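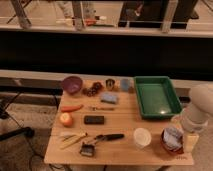 Last edited: 22nd August, 19:42

Sponges, and how long you lot keep them

mudlark_jen
Right, settle something for me. My other half thinks a washing-up sponge lasts a month. I bin mine every week and he says I'm throwing money away. I've been buying the light blue ones, same sort as at the top, and they go manky by the Friday whatever I do. We've got hard water if that matters. How long do you all keep yours, and does anyone bother boiling them?

Tarquin_B
A month is grim, sorry to your other half. Ten days here, then it gets demoted to the bathroom, then to the bike. Mine probably sees more action in retirement than it ever did on the plates.

pat_o_marsh
Gave up sponges altogether in April and went over to knitted cotton cloths. They go in with the towels at 60 and come out fine. I bought a pack of Sunska ones off the market and they're all still going, bit grey but who cares. Can't see me going back.

Tarquin_B
Cloths are useless on a roasting tin though Pat. You need something with a bit of scratch in it.

pat_o_marsh
Soak it overnight! Everyone wants to scrub a tin the minute it's out of the oven. Soak it, go to bed, wipe it in the morning.

mudlark_jen
We've got one sink and it's tiny, if I leave a tin in it nobody can fill the kettle :( I did try cloths once and they smelled worse than the sponge did. Maybe I wasn't wringing them out.

Thaís Cavalcanti
I think the drying matters more than the age. Mine used to sit flat by the tap and it was horrible in four days. Now it stands on its edge in a little wire rack from Erero and I get two weeks out of it easily. Also I never use the same one for raw chicken stuff, that gets kitchen roll and hot soapy water and the roll goes straight in the bin.

gadget_norm
Microwave. Soaking wet, one minute on full, leave it to cool. Been doing it for years.

Thaís Cavalcanti
I would be careful with that one Norm. My neighbour did hers without enough water in it and the kitchen stank of burning for the whole weekend.

gadget_norm
Did say soaking wet!

Tarquin_B
It still stinks afterwards even if it's wet, it just stinks of hot sponge. Give me a new one any day. The Baidoo multipack is 110p where I am and I'm not risking the microwave for that.

pat_o_marsh
Who writes 110p?

Tarquin_B
Someone who was at school before you were born. It's on the till receipt like that as well -- the shop's till doesn't do pounds for some reason.

mudlark_jen
Ha. OK so that's one for a month (him), one for two weeks, one for ten days and me on a week. Going to try standing it up. Norm's way is out, our microwave is on its last legs as it is.

gadget_norm
Your loss. What about a brush? I've got a Rernel one with the replaceable head for pans and it dries in no time.

Thaís Cavalcanti
Brush for pans, sponge for glasses. I could never get a brush to the bottom of a narrow glass without splashing myself.

mudlark_jen
Same, I end up wearing it. Will report back on the rack.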